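Steel doors, small vents: how one Beltstead workroom stores its bits and pieces

When the workroom at Sostville was refitted in April, the line item that drew the most questions was the grey metal locker bank. Lesego Visser wrote the specification and still keeps the marked-up copy. She wanted lockable compartments of different sizes on one footprint, with ventilation in the door faces and pull handles that could be replaced from the front.

"Open shelving is cheaper per metre," she said. "It also collects whatever people put down on it. A door makes you decide where the thing lives."

The bank was ordered from Kultitz at $433 a section, delivered flat and bolted together on site. Visser measured the usable interior depth at 328 millimetres, less than she had asked for. Small bottles stand upright without trouble. Lanterns with wire frames are more awkward, as the looped handle tends to catch on the door return.
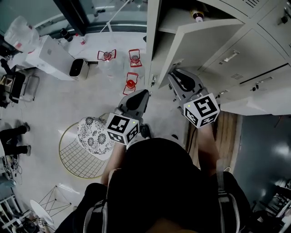
The allocation plan went through 4 drafts. In the current one, liquids go on an interior shelf, label facing out, and never in a drawer. Loose items that have a base of their own, such as lanterns, are set out on the floor before they are put away, so that the full set can be checked against the list. Visser described the floor stage as the part people skip.

"They carry one thing over, open a door, find it full and leave the door open," she said. "Then they go back for the next thing. Lay it out first, then open one compartment at a time."

Her other complaint concerns the door swing. Each leaf is hinged at the side and needs clear floor in front of it, and chairs migrate. She has asked for the strip in front of the bank to be kept free, including the section where the grey floor meets the timber planks. A painted line was considered and dropped on cost.

The vents were a condition of the order. Visser's view is that a closed steel box holding anything with a cap should have some air exchange, however modest, and that louvres in the door are easier to inspect than perforations at the back. The vents are brushed out when the locks are lubricated. She uses graphite and won't have oil near the cylinders.

Keys are the weak point. The register lists 61, counting spares, and she considers that too many for a room of this size.
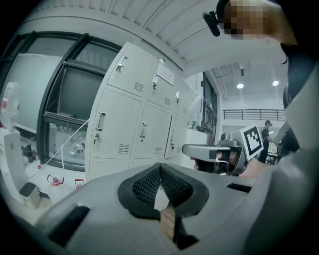

Remo Zuccaro disagreed on the keys, arguing that the spares had already saved one door from being drilled and that a combination lock would only move the problem to whoever forgot the code. He would sooner see the compartments numbered on the outside, in large figures, and the written instructions cut to a few lines.

Visser accepts the numbering. "Fine, engraved plates, riveted," she said. "Adhesive labels lift at the corners within a year." On the instructions she has not moved. A shorter version was drafted and left out the rule on liquids, and she sent it back with that paragraph restored.

The next order, for a low unit to take the bulkier items, is with Coetzee for pricing. Visser has specified the same grey and a deeper carcass.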